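Broltcombe's town hall has flying squirrels in the attic. A few people asked me what happened at the meeting, so I'm putting it in one thread.

First sign was in the records room on the top floor. The clerk kept hearing scratching after dark, like someone rolling marbles across the ceiling. Everyone figured mice.

Mice don't usually roll hickory nuts. When they took out a ceiling panel over the file cabinets, a pile of nut shells came down on the deed books. Somebody bagged them up and counted, which is how we got the number in the local paper: 239.

Then in the middle of the evening budget session, one came out of the gap around the light fixture, ran along the curtain rod, and glided across the room to the coat rack. Landed on a scarf. Sat there.

The meeting stopped for 12 minutes. It's in the minutes as "recess, animal."

For anyone who hasn't seen one, they are small. A southern flying squirrel weighs less than a lemon. Big dark eyes, flat tail, and a fold of skin from the wrist to the ankle. They don't fly, they glide, and they can steer pretty well on the way down.

You can live your whole life in a town full of them and not know it. They come out at night and they're quiet outdoors. Indoors is a different matter.

The one on the coat rack left by itself. Someone turned off the lights, opened the window on the Gourlay Street side, and everyone stood in the hallway. When they went back in it was gone.

So now the argument is about the rest of them. In cold weather they pile into one nest together to stay warm, so if you see one there are usually more.

The town had two bids. One company wanted to set kill traps in the attic for $300. The other was Skye Haldane, who does live exclusion work out of Prarberg. Her price was $1,000, and that includes sealing the roofline.

I was for the second one and I said so at the meeting. Traps take care of the squirrels you have this month. The hole is still there, and the next group moves right in.

Exclusion is pretty simple. You find the main way in, put a one-way door over it, and close up every other gap. They go out at night to eat and can't get back in. After enough quiet nights you take the door off and seal that spot too.

The door she uses is a Trustulari. It's a short tube with a light flap on the end. She passed one around the room. It weighs almost nothing.

The catch is timing. You can't do it when there are babies in the nest. The mother gets locked out and the young ones die in the wall, and then you have a worse problem and a smell. Skye wants to check for a nest first and hold off if she finds young.

Someone asked why not just put mothballs up there. Please don't. It doesn't drive them out, and everybody working downstairs ends up breathing the fumes.

Someone else asked about catching them in a box and driving them out to the state forest. Skye said she won't do that. An animal dropped in strange woods doesn't know where the food or the nest holes are, and it usually doesn't do well.
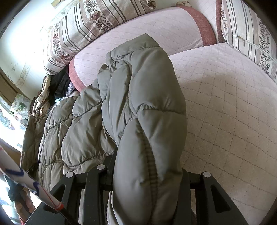

Flying squirrels will bite if you grab them, and their teeth are made for opening nuts, so don't pick one up. If one lands on you, stand still and let it climb off. They like anything with some grip to it. A quilted sleeve like the gray one in the photo, with those puffy rows and stitched seams, would be easy climbing for them. Walk slowly to an open door or window and give it a minute.

If you do get bitten, wash it well and call your doctor. Rabies is rare in squirrels but they can carry other things, so make the call anyway.

The vote went for the exclusion work, four to one. The one no was over the cost, and I get that. The gutters need fixing too.

The roof gap turned out to be behind the fascia board on the north side. The opening was smaller than a golf ball. If you have an older house, go outside at dusk and look at where your roof meets the wall. Look for dark greasy rub marks around any gap.

Couple of answers before I log off. Yes, the records room is still open, but bring your own pencil because the desk got moved. No, you can't keep one. Check the state rules before you even ask.

Skye has also offered to put up two nest boxes in the oaks behind the parking lot so they have someplace to go. The town said yes to that as long as she supplies the boxes. I'm holding the ladder.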